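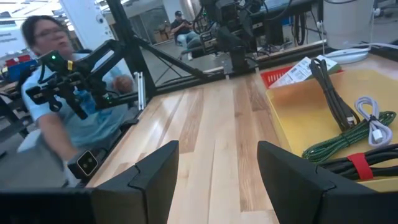

Bundled cables in a yellow tray, one of them green and black.

This site uses cookies to measure visits. Accept | Settings

Visit report: Prandwood small electricals recovery plant, Lernberg

The Prandwood plant at Lernberg opened its gates in July for a half-day technical visit. The site takes small household electricals from council collection points and retailer take-back bins, separates what can be resold, and shreds the remainder for metal and plastic. The programme covered reception, the sorting hall, the cable line and the water treatment shed. The plastics wash was shut for maintenance and was described to us from the walkway.

Reception and weighing

Vehicles enter over a weighbridge and leave by the same route. Loads arrive in mesh cages, which are weighed again individually inside the building. The plant received 563 tonnes in the last full quarter. Kettles, toasters and irons make up the largest share by weight, with chargers and loose leads the largest by number of items.

Cages are tipped on to a slow belt under a dust hood. Anything containing a battery is taken off before the first bend. Lithium cells go into steel drums filled with vermiculite, stored in a separate brick building with its own heat detection. The plant had two small battery fires in the previous year, both on the tipping floor, and the belt speed was reduced after the second.

Sorting hall

The hall is a single-storey portal frame with rooflights on the north slope. Noise at the picking positions was tolerable without defenders, although these are compulsory beyond the yellow line. Items judged fit for resale are set aside for electrical safety testing and a short functional check. Failures return to the belt.

Power supplies are handled as a group of their own. Those with a fixed lead are cut at the housing. Those with a detachable lead are split into two streams, as the lead has a higher copper content than the body and is worth more when sold separately. Boxed items and customer returns follow a paper route, with the carton going to the baler.

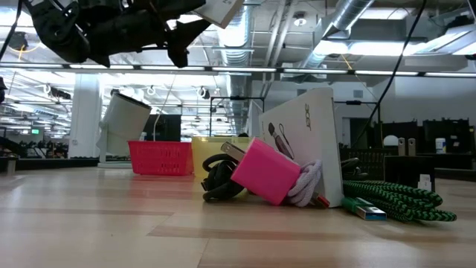

A pink wall charger with black and lavender cables and a white box marked acer.

We asked how mixed colours of insulation affect the later stages. The answer was that colour has no effect on the metal but lowers the price of the recovered PVC, which is sold as a dark grade for traffic cone bases and cable covers. Braided coverings are more of a nuisance. The textile fibre collects on the screens, and the operators clear it by hand at each shift change.

Removing ties and plugs

Plastic ties are left in place on most material and come out with the light fraction. Moulded plugs are cropped on a foot-operated shear, and the brass pins are recovered from the crop bin by eddy current separation. A trial of automatic cropping was stopped after too much cable was lost with each plug.
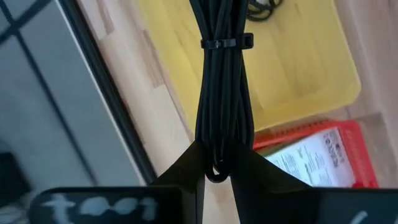

Cable line

The line was supplied by Guzmán and has a pre-shredder, a granulator, a vibrating screen and an air table. Granulator knives are turned after 115 running hours and sent for grinding once all edges are worn. Copper granulate is bagged in one-tonne sacks and shipped to the Tralteria smelter. The store held 166 sacks on the day of the visit, awaiting assay results.

Dust is drawn off at each transfer point to a bag filter outside the building. The pressure gauge on the filter was readable from the path and sat in the green band.

Water and drainage

Yard run-off passes through an interceptor and a settlement tank before discharge to the foul sewer. Samples are taken weekly at the outlet. Zinc is the parameter closest to the consent limit, and the galvanised cages are thought to be the main source. Painted cages are being tried on one collection route.

Access notes

Safety boots and long sleeves are required. The walkway has open-grid treads. Parking is by the weighbridge office, and the gate closes at 4 pm.

Contact | Privacy | Copyright Lernberg site visits pages | Back to top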